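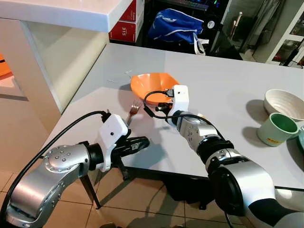
The tableware table at the Plaltness open day: orange plastic bowl, fork, cream bowl with the ridges, green mug.

I went to the Plaltness open day expecting to be sold something, and I was, though it took them until after the coffee to get round to it. The leaflet had promised "a new way of thinking about the everyday table". I have been to enough of these to know that usually means bowls.

It meant bowls. Plaltness is the showroom end of Eskildsen, who used to supply canteens and would now like to supply your kitchen. The date on my visitor's badge was November 7, 2019, and the number on it was 528, which I took at first for a sign of a very good turnout. Ívar Snorradóttir, who was on the door, told me the badges were left over from April and had not been started again from one.

You come in past a long wall of catalogues, then a rack of tea towels, and then you are allowed into the room with the tables. The talk there was given by Malou Sveinbjörnsson and went on rather longer than the subject could bear. The main claim was that a household needs far less than it owns and that what it does own should not match. I have some sympathy with the first half. The second half seems convenient for a firm that sells things one at a time.

What was on the table did at least bear out the talk. There was an orange plastic bowl in the middle, very orange, the sort of colour that makes porridge look ill. Off to the right was a bowl with ridges all round the inside, and in front of that a mug, pale outside and green within. I liked the mug. I did not like the ridged bowl, and I asked how one is supposed to get dried egg out of it. The answer was that the ridges "slow the eye down". They will slow the washing up down too, I should think.

The cutlery was harder to judge. The fork was a plain silver fork and I have no complaint about it. The spoon was a different matter, part black and part gold-coloured, and it looked to me like two spoons that had met in an accident. A woman near me thought it was lovely and said so twice. We were told that the Molletti range, still to come, goes further in this direction. 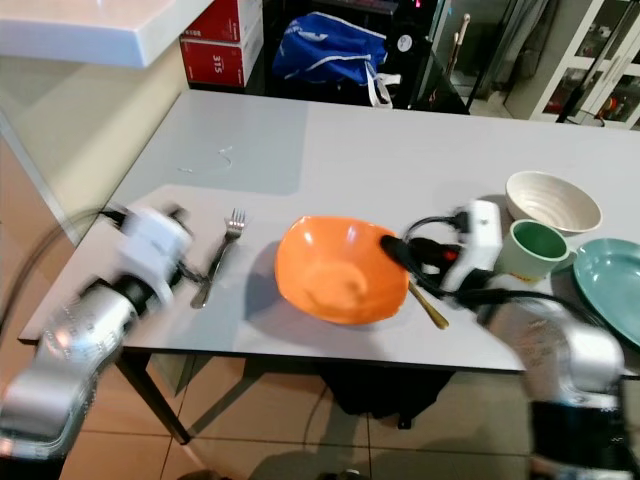
The spoon in question, up against the rim of the orange bowl. The fork is over to the left.

Afterwards there was coffee, served in plain white cups from somebody else's catalogue. I asked about prices and was given a sheet for Flindonmont, the boxed set, item 664, with the price column left blank. It would be filled in "nearer the time". I asked nearer what time and was offered a biscuit.

Would I go again? Possibly, if I were passing. Entry is free, the number 3 bus stops outside, and 2 hours is more than enough. Take a cardigan, as the table room is chilly. The tea towels were good and I bought one.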